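Cups, lids and odd ends: the drinks table gallery

Posted December 29, 2022

Hello again! I've finally had a proper go at the photos, after Anika Mbeki asked me twice (very politely) whether I'd lost them. I hadn't, I'd just buried them in a folder with 936 others, most of which were of my own thumb. So it's a short gallery this time, all about cups, lids and the shiny red-brown table top that everybody seems to have an opinion on.

If you're new to these pages, I've been writing up small, ordinary things since April, and cups have somehow taken over. I blame Xiomara Fitzsimmons, who gave me a box of lids for my birthday and said she was sure I'd find a use for them. I've kept 12 of them in the good drawer and the rest are in the shed with the paint.

1. Clear cup, plaid sleeve

My favourite of the lot, mostly for the shine on the rim. Clear plastic cups are a pain to photograph and I nearly always lose the edges, but this one has picked up the light beautifully. I do love a yellow and black plaid, too! 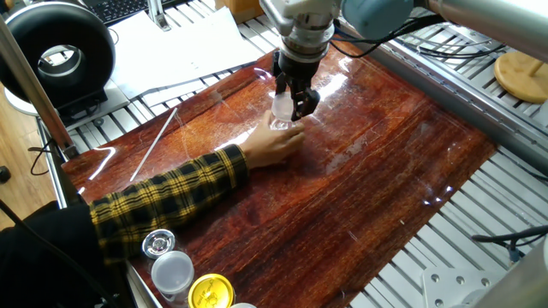

I went back and forth over whether a glossy surface is a good idea for drinks. It wipes down in seconds and looks lovely and warm, but it shows every scratch, and you get big white patches of glare wherever the lights catch it. Anika is firmly on the matt side. She had a matt top from Grilia for years and says she never once had to squint at it. I say it looked like a school desk, and we've agreed to leave it there.

The lids deserve a mention as well. I'm fond of a silver one with a bit of pattern pressed into the middle, and a good bright yellow is so easy to find again when you've put it down somewhere silly. White ones just vanish. I must own a dozen white lids and I couldn't lay my hands on a single one this morning.

2. Same cup, with the straw

The wood grain again in this one, with the bright reflections of the lights on it, and the thin white straw lying off to the left. The little group of cup and lids is down along the bottom edge, where I think it looks rather sweet.

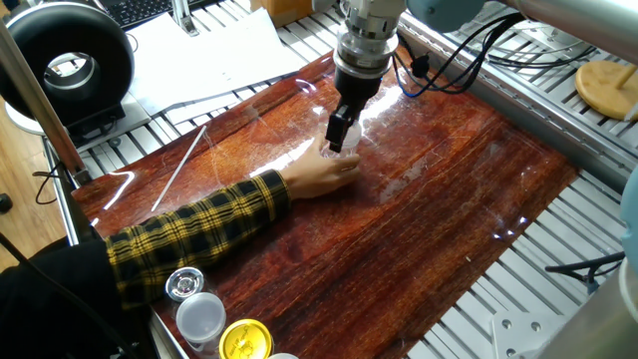

I've gone off bendy straws completely, by the way. The plain ones from Blackwood store better (they all lie flat in the tin) and they don't crack at the neck. Xiomara still swears by the stripy paper sort, which go soggy before I've got halfway down a squash — but she drinks faster than I do.

Next up will be the jug shelf, once I've dusted it. If you've got a favourite lid, tell me about it in the comments, and do say how you store yours!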